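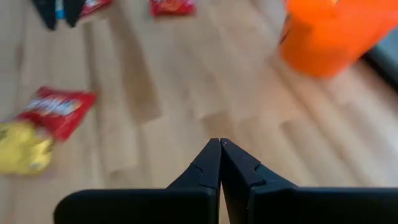 Kanini Mbwambo

About Flistmont

Flistmont packs candy and snacks for parties, school events and office giveaways. We are a small company in Tretham. Customers tell us how many children or guests they expect and what they want to spend, and we fill buckets, bags or boxes to match. We also rent out the buckets.

I started the company after several years of doing the Halloween table at my children's school. Jeptoo Mollel joined in the second year and now runs the packing room. I handle orders, buying and deliveries. In the fall we hire extra packers, and the rest of the year it is the two of us.

What we pack

Everything that goes into an order is individually wrapped by the maker. We buy chips, fruit candy, chewy candy, hard candy and small chocolate bars, all in single-serving or fun-size packages. We don't make anything ourselves and we don't open or repackage candy. The ingredients and the best-by date stay on each package where a parent can read them.

Bags of chips are packed last, on top. They crush easily and they take up more room than people expect. A bucket that holds plenty of fruit candy will be full after a few bags of chips, so if you want both, ask for the larger size. Chocolate is left out of summer orders unless you pick them up yourself.

The current list has 126 kinds of candy and snacks. You can choose from it item by item, or order the Clelletti mix, which is our standard assortment. The Clelletti comes in a version without nuts in the listed ingredients. We can't promise more than what the maker prints on the package.

The buckets

Halloween is our busiest season and the buckets are what most people know us for. They are plastic, with an open top, and come in plain orange or white with a black jack-o'-lantern face. They nest inside each other for storage, and a closet shelf will hold a good many of them.
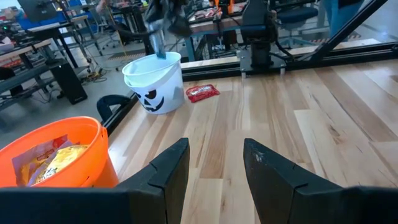
White jack-o'-lantern bucket and orange bucket, with candy.

Rental buckets go out clean and come back to us after the event. Please empty them first. We wash every bucket by hand in warm water with dish soap and let it air dry upside down. Wrappers stuck to the bottom are the usual problem, and a few minutes of soaking takes care of that. Buckets with cracked rims are taken out of rental. If you would like to keep yours, tell us when you order and we will charge the purchase price instead.

How packing works

An order starts with an empty bucket and a printed list. Packages are laid out flat on the table, one kind at a time, and go in from the heaviest to the lightest. The list is checked again when the bucket is full. Anything left on the table at the end goes back on the shelf before the next order is started.

The smallest order we take is 14 buckets. Our largest so far was 162, for the Lema School fall fair. For anything over 120 please give us three weeks. Smaller orders can usually be ready in one.

Returns

Unopened candy from an order can't come back to us once it has left the building. Many of our customers give the extra to a neighbor or keep it for the next class party. If an item on your list was missing, call or write within two days and we will bring it.

Visiting

You are welcome to come by and look at the bucket sizes before ordering. Please call ahead, as we are often out on deliveries in the afternoon.

Page updated February 2021

Search this site Enter keywords Go

Related
Bucket sizes and prices
The Clelletti mix: what's in it
Rental terms
Classroom valentine bags
Ordering for the fall

Comments

PTA mom in Tretham
We rented the pumpkin buckets for second grade and the kids wanted to keep them. Can I pay the difference after the event or does it have to be when I order?

Jeptoo Mollel
After is fine. Just let us know before the return date and we'll send you a new bill.

R. from Lema
Do you have the white buckets without the face? Asking for Easter.

Gail
Ordered the no-nut mix twice, good both times. More sour candy please!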